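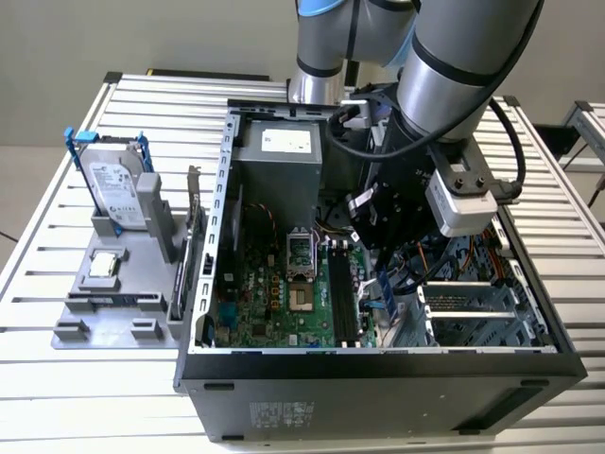 Desktop tower with side panel removed, showing the power supply and motherboard.

Costden Schools Refurbished Computer Scheme
Progress report to the Neves Fund, second period

1. Deliveries
By the end of December, 182 desktop computers had been placed with pupils' households in Costden and Usudton. The grant target is 1000 over the full term. Deliveries in Usudton began late — the lease on the storage unit was signed four weeks behind plan — and the monthly rate there remains below that of Costden.

2. Household support
The telephone line is open from 4 pm to 7 pm in term time. Most calls concern passwords and home broadband. Faulty hardware accounted for 13 calls, all closed by exchange of the machine.

3. Spending
Transport is over budget owing to repeat visits where no adult was at home. Printing is under budget. We request permission to move the difference between these 2 lines; a revised table is attached as Annex B.

4. Next period
Cakent schools join in the spring. Referral forms have been agreed with the head teachers, and data-sharing terms are with the council for signature.

Prepared by Jacinto Medrano, scheme manager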